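Print this message | E-mail this to a friend
Filed under: List Archive > Food, Rubbish & Recycling > Takeaway Nights

Subject: Re: clearing up after the chicken
Date: Aug 29, 2022
From: Jhonatan Benavides

Jesico wrote:

> Can we please sort out what happens to the table after a takeaway
> night? I came in the next morning and the bin in the kitchen was
> full of boxes that hadn't been flattened, with bones in one of them
> and a perfectly good lid at the bottom. The council's sheet says no
> food in the paper bin and I don't want another sticker on it.
> I'm not having a go at anyone. I just want a system.
>
> Also, who has the big tray?

Hi Jesico, hi all,

Fair enough, and I'll put my hand up for the bones. I was rushing to get the last train and shoved everything in together, sorry! The big tray is at my place. I took it home in November with the leftover lamingtons on it and it's been holding up pot plants ever since. I'll give it a proper scrub and bring it back.

On the system, I've been having a think about it, and I reckon the trouble starts well before anybody gets near the bin. It starts when we've all finished eating and we sit there yakking for another hour, and then it gets late and somebody turns the lights down as a hint, and the last two people are left groping about for lids in the gloom. 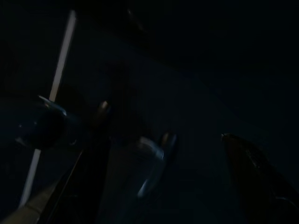 So my first suggestion is dead simple. Leave the big light on until the table's clear. I know the lamp is nicer, and I know Oven (yes, you, you've had that nickname long enough to answer to it) gets headaches from the fluoro, but it's 15 minutes at the most and then we can go back to looking moody and interesting.

My second suggestion is that we stop treating the rubbish as one big pile. A chicken dinner makes a ridiculous amount of paper for what you get to eat. I looked at ours while we were still sitting round it, and there was chicken still sitting in its wrapper, a plastic bag with a paper wrapper and bits of food scrunched up inside, a sauce cup way up the back, lids all over the place, and somebody's phone in the thick of it next to the blue mug. I love you all but that phone is going to end up in the recycling one of these nights.

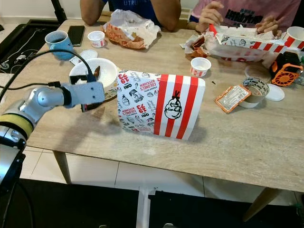 Jhonatan Benavides

The box with the Colonel's face on the stripes is the one I'd keep, by the way. It's got little doodles on the other side and 1973 on it, and I think it's too good to squash. If it's clean inside I'd happily have it for seed packets. The big open stripy one can go, it had torn paper and scraps in it and those need to come out first.

What I'd like to try next time:

Bowl first. We had a white bowl out for scraps and it had one sad brown bit of something in it while the rest stayed in the boxes. Bones and skin go in the bowl as you eat, please, then the bowl gets emptied in one go.

Then sachets. There was a ketchup one over on the right. Anything unopened goes in the jar on the fridge. The jar is getting full, I admit. My sister counted hers once and she had 96, so we've got a way to go before it's an actual problem.

Then paper. Clean cardboard flattened, greasy stuff in the general bin. If you can't tell, hold it up to the light, and if you can see the grease, it's greasy. I had a long argument with Hafþórsson over whether the paper cups count as paper and we never settled it, so for now they go in general. Does anyone know how to read the council's sheet? It's 22 pages and the bit on cups sends you to a page about nappies.

Soft plastic bags last, shaken out, into the bag behind the door. I can take those to the drop-off at Grilgate when I do my shop, it's on my way.

And a wipe down at the end, with the spray and not just a dry serviette, Jesico is quite right about the smell in the morning. That pale tabletop shows every greasy thumbprint.

Oh, and the roll of patterned tape and the little orange and black fan aren't rubbish, so whoever's tidying, leave them be. I'm saying so because the last roll of tape went out with the chips, and I had to wrap my niece's present with bandaids.

If you owe me for the chicken it came to $80 all up, split it however you like, cash or transfer, I'm easy.

Cheers,
Jhonatan

Print this message | E-mail this to a friend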